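3. Setting Up Your Bultum Projector at Home

Your Bultum is out of the box, the foam is all over the floor, and you want to see something big on the wall. Good! Most people get a picture in the time it takes to make coffee, and a really nice picture by the end of the evening. Take the steps in order the first time through. If you have owned a projector before you can skip ahead to "Focus and keystone," but do read the cautions first.

Before you start

You will need:

The projector
The power supply and cord (use the one in the box)
The remote, with its two batteries fitted
A screen or a plain, light wall
A tape measure
The throw card, which is the stiff yellow card in the lid of the box
Your Wi-Fi password, if you plan to stream

CAUTION: Never look into the lens while the projector is on. The lamp is bright enough to hurt your eyes, and children and pets are quick to get their faces in front of it. Start the projector from behind or from the side.

CAUTION: Keep the vents on both sides clear. Don't set the projector on a bed, a cushion or a thick rug.

NOTE: Peel the clear film off the lens ring before first use. It is easy to miss, and a picture seen through it looks soft no matter how long you turn the focus wheel.

Choosing the room and the wall

The Bultum puts out 2000 lumens, which is plenty for a living room in the evening and a bit of a stretch for the same room at lunchtime. Projectors can't make black. The darkest part of your picture is whatever color the wall is with the projector turned off, so every bit of light you keep off that wall makes the movie look richer. It's the cheapest upgrade there is, and we love watching people try it for the first time.

1. Pick a wall that doesn't face a window. A wall beside the window is usually the better choice, as the light skims past it.

2. Turn off lamps one at a time and watch the wall while you do it. A small lamp behind the sofa often does very little harm. A ceiling light nearly always washes out the picture.

3. Look for shiny things near the picture area: framed prints, a glass cabinet door, a polished shelf. They throw bright spots back at you during dark scenes. Move what you can.

4. Check your windows and glass doors at the time of day you expect to watch. Sheer curtains soften the light and keep it pleasant, but they still let a lot of it in. For daytime viewing, hang a lined curtain or a blackout blind behind them.

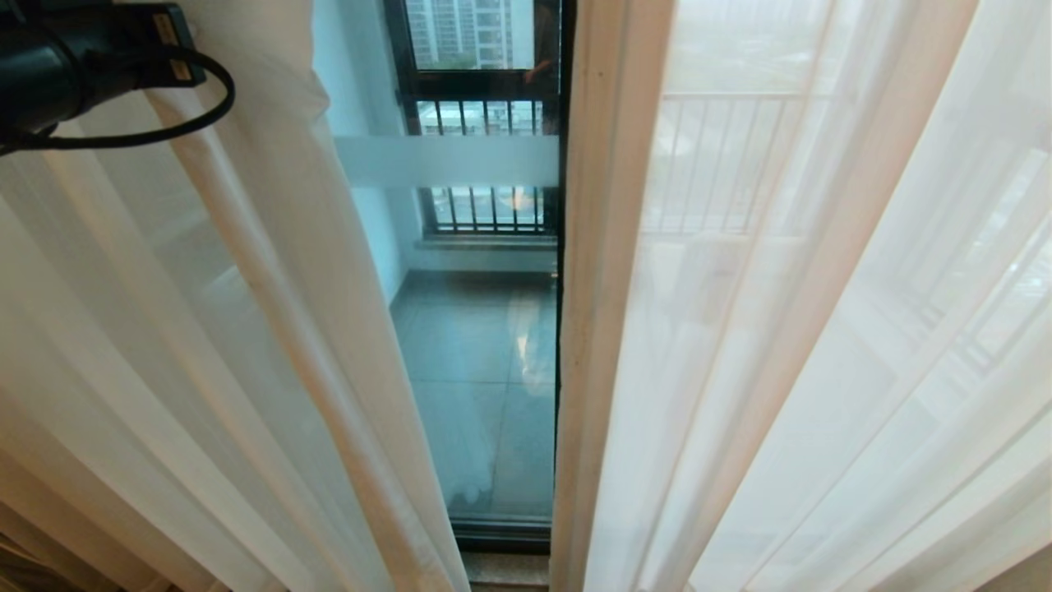

Sheer white curtains with daylight coming through. Nice for a living room, too bright for a daytime movie.

5. Close any gap where two curtain panels meet. A narrow strip of sun can land right across the screen, and it moves as the afternoon goes on. A couple of clothespins will do for a matinee.

If all you have is a bright room, don't give up on it. Cartoons, sports and most video games hold up well with some daylight around, and you can switch to Vivid mode (see "Picture modes") for extra punch. Save the moody detective shows for after dark.

NOTE: A white wall is fine. Light gray is fine too, and some people like it better. Textured plaster will show in bright scenes, so if your walls are bumpy, think about a pull-down screen or even a well-ironed white sheet stretched tight.

Placing the projector

How big the picture gets depends on how far the lens is from the wall. The throw card gives the distance for every size we support. Start with the 60-inch line. It's a comfortable size for a first try, it suits most rooms, and you can go bigger once everything is working.

1. Find 60 on the left side of the throw card and read across to the distance.

2. Measure that distance straight out from the wall and mark the floor with a bit of painter's tape.

3. Set a steady table or stand on the mark. If it wobbles when you lean on it, the picture will wobble when someone walks by — and a small shake at the lens becomes a big one on the wall.

4. Put the projector on the table with the lens facing the wall. Line it up with the middle of the picture area if you can.

5. Check the height. The bottom of the picture comes out level with the lens, so a low coffee table works nicely and a tall bookcase usually doesn't.

6. Run the cord along the wall or under the edge of a rug where feet won't find it.

Sveva Galli, who tests our stands, likes to lay out the whole room with tape before she plugs anything in. It looks a little silly and it works very well, especially if you are deciding between two walls.

Mounting it upside down on the ceiling? You'll want the Woo bracket and the sheet that comes with it. Come back to this section when the bracket is up, then choose Settings, Placement, Ceiling so the picture flips the right way around.

CAUTION: Don't hang the projector from hooks, straps or a shelf bracket meant for something else.

First power-on

1. Plug the power supply into the projector, then into the wall. The ring on top turns amber.

2. Press and hold the power button until the ring turns white. The fan will run fast for a moment and then settle down.

3. Wait for the Stirkura logo. Give the lamp a little while to reach full brightness before you judge the picture.

4. Choose your language with the arrow keys and press OK.

5. Point the remote at the projector and hold Back and Home together until the ring blinks. The remote is now paired, and from here on you don't have to point it at anything.

6. Pick your Wi-Fi network and type the password. Or choose Skip if you only plan to use the HDMI port.

7. Enter the starting PIN, 2694, when you are asked for it. You can change it right away under Settings, Lock, and we think you should if there are kids in the house who can read this page.

If there is an update waiting, let it run. The screen goes dark partway through and comes back by itself. Don't pull the plug during an update.

Focus and keystone

Now for the fun part. A few careful minutes here make a bigger difference than any menu setting.

1. Open Settings, Test Pattern. You'll see a grid with small text in each corner.

2. Level the projector first. Screw the front feet in or out until the bottom line of the grid runs level. Use a real level if you own one, or compare the line with the top of a baseboard.

3. Turn the projector left or right until the two sides of the grid are the same height. Move the whole projector for this. Leave the keystone setting alone for now.

4. Turn the focus wheel slowly until the text in the center is sharp, go a hair past, and come back.

5. Walk up to the wall and look at the corners. If one side is sharp and the other is soft, the projector isn't facing the wall squarely. Go back to step 3.

6. If the picture still isn't a clean rectangle, open Settings, Keystone and nudge the corners in. Use as little as you can. Keystone works by shrinking part of the picture, so you give up some brightness and detail each time.

7. Press Back to save.

TIP: Do the focus a second time after the projector has been on for a whole show. The lens shifts slightly as it warms up. This tip came from Nana Darko on our support desk, and once you've done it you will never skip it.

Picture modes

Press the Picture key on the remote to step through the modes.

Movie: Warm color, gentle contrast. Made for a dark room, and our favorite by a mile.
Vivid: Brighter and cooler. Good for rooms with daylight and for sports.
Game: Turns off the extra picture processing so that buttons respond quickly. Movement may look a touch rougher.
Night: Dims the lamp and slows the fan. Lovely for a quiet show when someone is asleep next door.

Each input remembers its own mode. You can leave the game console on Game and the streaming app on Movie and never think about it again.

Sound

The built-in speaker faces backward, toward the people watching. It's fine for a small group. For more, plug a speaker into the audio jack or pair one under Settings, Sound, Bluetooth. If voices don't match lips over Bluetooth, open Sound Delay and move the slider while someone on screen is talking. News programs are great for this.

If something doesn't look right

The picture is faint. Check that you aren't in Night mode, then look for light falling on the wall. Turn off the room lights and compare.

The picture is fuzzy everywhere. Look for the film on the lens ring, then repeat the focus steps.

The picture is upside down. Placement is set to Ceiling. Change it to Table.

The ring is blinking red. The projector is too warm. Turn it off, clear the vents, and let it rest until the ring goes back to amber.

The remote does nothing. Put in fresh batteries and pair it again with Back and Home.

There is no picture over HDMI. Try the second port and another cable before anything else. A Bodis switch box or a similar splitter between the player and the projector can also block the signal, so plug the player in directly to check.

Turning it off

Press the power button once and press OK. The fan keeps running for a short time after the picture goes away. Wait until the ring turns amber before you unplug the cord or move the projector, and put the lens cap back on.

Go on to Section 4 for streaming apps and parental controls.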